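Search notebook entries Search

May 26, 2026
Equipment planning, second pair of hand-held grippers and whatever comes after

Went back over the Skultik quote this morning with a cooler head. The headline figure is 595 per gripper, which looked fine on first reading. What it covers is the body, the jaws and the bolt-on top plate. Cables are a separate line. So is the thing they call a "commissioning bundle", and I have now read that paragraph three times without finding out what gets commissioned or by whom. I've written to ask. Until there is an answer in writing I'm leaving that line at full price in the sheet and would ask everyone not to strike it out on the assumption that it's optional.

The Unen quote is still only a price list with our name at the top. No lead time, no spares, no mention of what happens if a jaw cracks in the second week. Their sales page promises "effortless scaling from table to factory". We have a table. I would settle for a parts diagram.

For anyone picking this up later, the question as it was put to us: do we buy 2 more grippers, so two people can work at once, or put the same money toward an arm from Clendstead and start playing things back sooner? The case for the arm was made with a lot of energy at the last planning meeting and not many numbers. I went through the slides again afterward. The saving in hours on slide four assumes the arm runs unattended, and the safety slide assumes somebody is standing next to it. Both can't be right, and the budget line depends on which one you believe.

What I'd like before any money moves is a decent record of the tasks we say we care about, done by hand with the grippers we have. Sorting small light packaging keeps coming up as the reason to buy better jaws, so that is what's on the table.

Notes on that. The coffee capsules in the cut-open box are a good test load, shiny lids and all, and nobody needs to order anything special. The red wrapping is the awkward part. It's thin, it tangles, and a gripper tip covers a lot of it. If we write a jaw spec, the spec should start from the wrapping and let the capsules follow. The Baláž soft tips (140 a set, two sets minimum) are advertised for "delicate and deformable goods". The only sample video I could find shows them picking up a bread roll. I don't doubt they can pick up a bread roll.
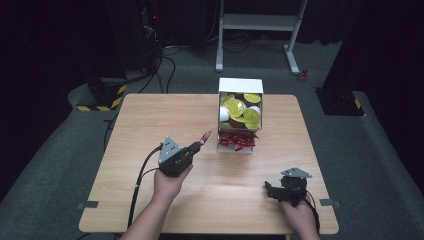 Do we need new grippers to handle this kind of packaging?

Nothing we have so far proves it. We need a log of dropped and missed pickups with the present jaws, and then the same log with one borrowed set of soft tips, before anyone can claim the jaws are the limit.

I asked Baláž whether they lend sets out. The reply was friendly and said they would "explore options". Putting that down as a no until a package shows up.

Other costs that are missing from the sheet, in no order:

- Cable management. Both grippers trail a cable past the forearm and there's another bundle across the carpet beyond the table. Add a second operator and the number of things to step on goes up with them. Neither supplier includes so much as a clip. Overhead routing needs pricing, including the hours to put it up.
- The table. If two people are meant to work side by side, is it big enough? My guess is no. Tape out a second work area and try it with no objects on it first. It costs a strip of tape.
- Storage on disk. The estimate in the sheet was copied from last year's and still has last year's note next to it. Redo.
- Spare top plates. Skultik says theirs "fit most common patterns". Asked for a drawing with hole spacing. They sent a rendering, in perspective.
- Training time for whoever takes the second pair. Entered as zero. I spent the better part of an afternoon getting comfortable with the left hand alone.

On the arm: Clendstead want a site visit before they will quote, and the site visit is chargeable, refunded against purchase. That's a common enough arrangement, but it means we'd be paying to find out a price. I'm against it for now. If somebody feels strongly, please bring the floor plan with the fixed equipment marked on it, since the reach envelope in the brochure looks to me as if it wants more clear carpet than we can give it. I measured from the table edge to the curtains and then lost the piece of paper. Will measure again.

Where I've left the sheet: one column for "buy nothing, log first", one for two more grippers with every extra included, one for the arm with the unknowns in yellow. The third column is mostly yellow. Please don't replace yellow cells with a supplier's typical figure. Typical for whom?

Also, the discount. Skultik's offer lapses at the end of May, and there's a bold sentence about it in the email. The same bold sentence was in the email from last spring with a different month in it. I wouldn't let that set the schedule.

To do:
- chase Skultik on commissioning bundle and plate drawing
- ask Unen for lead time and spares, and for a person to talk to
- drop/miss log sheet, one page, kept by the table with a pen tied to it
- remeasure floor
- move the soft tips line out of "approved", I don't know who put it there

Log sheet first. The rest can wait for replies.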